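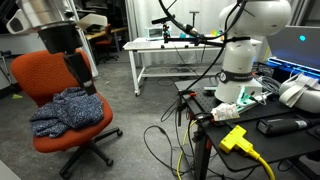

Open day at Brorneck: one arm on its table, one gripper over the office chair.

I went to the Brorneck open day on Thursday, July 22, 2021, because my sister-in-law had a spare pass and because I have spent two years reading that the household robot is nearly ready. I write about appliances for a living. I have tested dishwashers that couldn't clean a fork. When a company tells me a machine will soon fold my laundry, I would like to stand next to it for an afternoon.

So I stood next to it for an afternoon. Jummai Onuoha, who runs the visitor program, let us in by the side door and gave a short talk. The project is called Vernari. The pitch is that robot arms can be taught ordinary chores by being put through them many, many times, and that if you do enough of this the machine will one day cope with a house it has never met. Her slide said 2,752 recorded attempts so far. I asked how many of those went well. She said they keep the bad ones too, since there's something to learn from them. Fine, but that wasn't the question.

My first complaint is about the word "home," which came up in nearly every slide. Look at what this home needs. An arm bolted to a black table full of mounting holes. A laptop, a VR headset, a yellow power splitter, cables across the floor in loops I had to step over. I have a hallway closet that already won't shut. Where would I put any of it?

I know the answer, because Ebere Chukwu, one of the engineers, gave it to me patiently at the coffee table. Research gear is always ugly, the first computers filled rooms, and so on. I have heard this about every product that didn't make it as well as the ones that did. The Mazurek window cleaner my paper reviewed was also going to shrink.

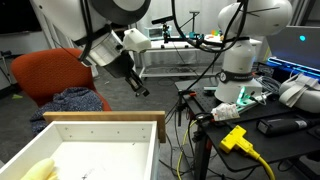 Two arms, a white box with a wooden back panel, and a knitted garment on the chair behind.

My second complaint is about the choice of chores. A knitted cloth on a chair is a fair test, I'll grant that, and probably a harder one than it looks. Cloth never lies the same way twice. But it is also a job I do in four seconds on my way to something else. The work that wears people down at home is deciding: is this clean, whose is it, does it go in the dryer, will she be angry if I move it. I saw no sign that anyone at Vernari was working on that, and when I raised it I was told it was "a different layer." Most of housework is that different layer.

Then there is money. Brorneck would not give a price, so I asked what visitors would pay. A man behind me said 2,000 dollars, tops. A woman from Dramero, which sells kitchen fittings, said her customers balk at 700 for a faucet. Chukwu smiled at both of them and changed the subject. I don't blame him, he isn't in sales, but an open day is where a company shows itself to the people it expects to buy, and those people had just named their numbers.

I should be fair about what I liked. The staff were decent and didn't oversell in person nearly as much as the slides did. Onuoha said plainly that she would not leave the thing alone in a room with her kids. I wish that sentence had been on the handout – it would have done more for my trust than the 1,086 hours of practice time printed there in bold. 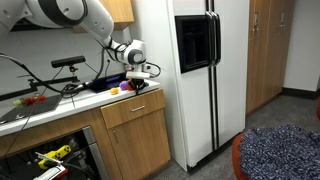 The kitchen, and what a kitchen is for

The kitchen corner is where the crowd gathered, and I understand why. It has a proper refrigerator, wooden cabinets, a counter with a purple pompom and a few small bright objects on it. People relax when they see a fridge. But a kitchen with a pompom on the counter isn't in use. Mine has a wet sponge, mail, a pan soaking since last night and a teenager leaning on the drawer I need to open. I asked whether they ever try it with that kind of mess and got another answer about layers.

I'd go back next July if they hold another one. I'd want to bring my own laundry, in the bag it travels in, and put it down wherever I felt like putting it. Onuoha said she would ask.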